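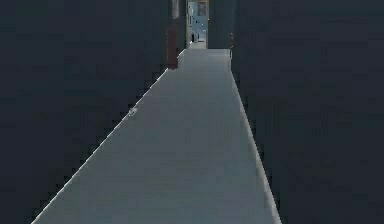

Why Is It Breakfast Time Here and Bedtime There?

Hi, it's Charmaine from the travel desk! Last month I got a letter from a kid in Ultthorpe who was flying to see her grandma. Her plane was going to leave at 2 in the afternoon and land at 2 in the afternoon, on the same day. She wanted to know if the plane was a time machine.

I love this question. I've booked trips for 43 families this spring and I think almost every kid has asked me some version of it (plus a few of the parents, very quietly).

So let's start with the sun. It feels like the sun goes up, travels across the sky and drops down on the other side. But it's really us doing the moving. The Earth spins like a basketball on somebody's finger, only much slower, and one full spin takes a day. The side facing the sun has daytime. The other side is in the dark, and most people there are asleep, or should be.

Try it at home. You need an orange and a flashlight. Put a sticker on the orange for your house, turn off the lights, and shine the flashlight at it. Now turn the orange slowly to the left, so the sticker moves in and out of the light. Morning, noon, evening, night!

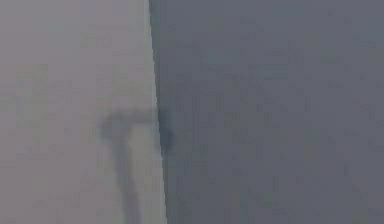
Day and night have a border, and it's always moving. If you could look at the Earth from way out in space, you'd see a bright part and a dark part. Think of the picture with the pale gray on the left and the darker gray on the right, and the line running down between them. The real border is a lot fuzzier than that one, since our air spreads the sunlight around, and the fuzzy bit is what we call dawn or dusk.

Okay, so what does that have to do with clocks?

Long ago, every town set its own clock by the sun. When the sun was at its highest, it was noon. That worked fine when people walked or rode horses, and then along came trains. Imagine trying to read a train schedule when every stop has its own idea of what time it is! People missed trains all over the place. So countries agreed to share clocks over big areas, and those areas are called time zones. Everybody inside one zone has the same time. Cross into the next one and the clock usually jumps by an hour. There are a few places where it jumps by only half an hour, and I have to look those up every single time.

If you fly west, you set your watch back. If you fly east, you set it forward. My friend in Ultthorpe was flying west. Her plane took hours to get there, and she had to set her watch back by the same number of hours. So no time machine. Sorry! She did get an extra-long afternoon out of it. 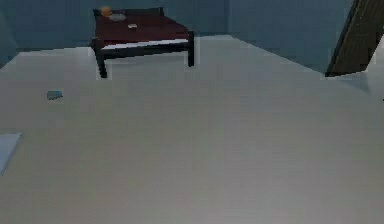 A plain room, with a low cot or table that has a dark red top.

Now for the tricky part, your body. You have a kind of clock inside you, in your brain, and it tells you when to feel hungry and when to feel sleepy. It doesn't know you got on a plane. You can change your watch in two seconds, but the clock inside you needs a few days to catch up. That's called jet lag. The first time I had it I was wide awake at 3 in the morning, eating crackers and reading the hotel fire safety card.

Things that help me:

Go outside in the daytime. Sunlight tells your brain clock what time it is.

Drink water on the plane.

Eat meals when the people around you are eating, even if it feels like a weird time for spaghetti.

Try to stay up until it's close to bedtime in the new place.
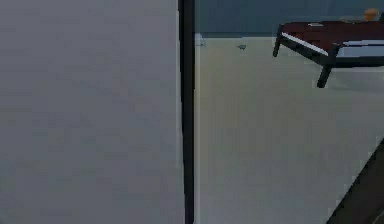
A gray panel with a dark edge, and the room on the other side of it.

One more thing you can ask a grown-up to show you: the arrival time on a plane ticket. It's always written in the time of the place you're landing. So if you want to know how long you'll really be in the air, look for the line that says flight time or duration.

Got a travel question? Send it to me at the desk and put Kids' Mail on the envelope. Next time I'm answering Alistair, who wants to know where your suitcase goes after it rides away on the belt.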